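The Twelve-Page Rule Book, and Why It Used to Be Forty

The safety lead at Casthorpe keeps her rules for the robot lab in a ring binder, which she hands over before I have sat down. It is twelve pages long. She is prouder of that than of anything in it.

"The old one was forty," she says. "People signed the last page to say they'd read it. I once slipped in a line about bringing me a cinnamon roll, and 25 people signed that too." She got no cinnamon rolls.

Casthorpe does bench work: arms that pick things up, put them down and fold them, on tables, with people close by. The company runs the lab with Kendar, which supplies the software, and the binder is meant to cover both sets of staff. Writing one took her from the first week of February until very nearly now. Most of that time, she says, went on the word "stopped."

"To the Kendar people, an arm is stopped when the program has ended. To my people it's stopped when the drives are off. So one person says 'it's stopped' and another one hears 'go ahead and lean in.' I don't need anyone to be careless for that to go badly." The word is now banned in the lab. An arm is either "paused" or "off," and only "off" lets you put your hands on the table.

I ask whether people stick to it.

"They do when I'm in the room. When I'm not, they say 'stopped' and then look guilty, and I'll take the guilt."

Page three deals with speed. While a new task is being taught, an arm may move at no more than 200 millimeters a second, and the person teaching it must have a stop button within reach of the hand they aren't using. The limit comes off after 21 clean runs in a row. Why 21? She sighs. "It was 20. Somebody argued that 20 was arbitrary, so I added one. There hasn't been a complaint since."

She is less breezy about grippers. Visitors worry about the arm, she says, because the arm is large and swings around, and then they hold out a finger to the gripper as if it were a parrot. The binder gives grippers two full pages. Fingers are left open at the end of a session. Nothing is handed to a gripper by a person, ever, even if it would save a minute. Pads are checked for wear each morning by whoever is first in, and that person writes down what they found, including when they found nothing.

"I like a boring log," she says. "I've got 400 entries that say 'pads fine.' Then there's one that says 'left pad loose,' and that one paid for all the others."

Two arms over one table get a page to themselves. The setup is popular, and she understands why, but she calls it the place where good rules go to be ignored. Each arm on its own behaves. The trouble comes in the middle, where both can reach and each program has been written by someone who was thinking mainly about their own. Her answer is a shared zone that only one arm may enter at a time, with the other waiting outside it. Tasks that need both arms in there together have to be signed off separately, at reduced speed.

"The engineers hate it. It makes everything look like two people trying to go through a door — after you, no, after you. Fine. I've seen the other version."

The other version was at Hultthorpe, where she worked before, and she will say only that it was loud and expensive and that nobody was hurt. The report afterward, by an outside firm called Bucur, ran longer than the old binder. She read every page. "It said the rules were adequate," she says. "They were. They were on a shelf."

That is her case against long rule books, and she makes it with some heat. A rule has to be short enough to say out loud to someone whose mind is on something else. If it needs a diagram, she tapes the diagram to the wall. If it needs a second diagram, she goes back and looks at the rule.

Her least favorite page is the one on housekeeping, which she rewrites every few weeks. Cables go along the wall or under a cover. Table coverings are clamped at the corners and pulled flat before a run. 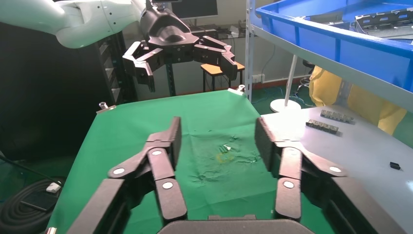

"Flat is the hard one," she says. "You pull it flat, the arms have a go at something, and you're back to pulling it flat. I had 'smooth' in there for a while, and people asked me how smooth. So now it says flat, and if they ask me how flat, I give them the cloth and tell them to show me."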